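Robots, open house, free pretzels

Clastamik had its open house Wednesday, and since Dutham is only 46 miles from my door and I had nothing on but laundry, I went.

I should say I was hoping for metal. Big arms, sparks, a man with a clipboard telling me to stand back. What I got first was a folding chair and a two-hour wait for the Bovura demo, which is their kitchen software. Bovura does its practicing in simulation, in a made-up kitchen, on a screen. I had driven 46 miles to look at a sink.

It's a decent sink, though. Better faucet than mine.

The guide told us the software gets 100 tries at a chore before they change the settings and go again. They were on round 127. I asked what happens to the dishes it drops and she said nothing, they're not real, in the tone you'd use on a child who has asked about the moon. A guy behind me wanted to know if it could do his kitchen. She asked what his kitchen was like. He thought about it and withdrew the question.

The other half of the tour was Wumbei, the warehouse cart, which was real and rolled up to us very politely and then sat at a doorway for so long that people started saying "after you." My favorite part of the day by a mile.

Pretzels were stale. Parking was free. I'd go again, but I'm bringing a cushion for that chair.
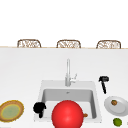 The practice kitchen, with lime and large red ball. Still cleaner than my place.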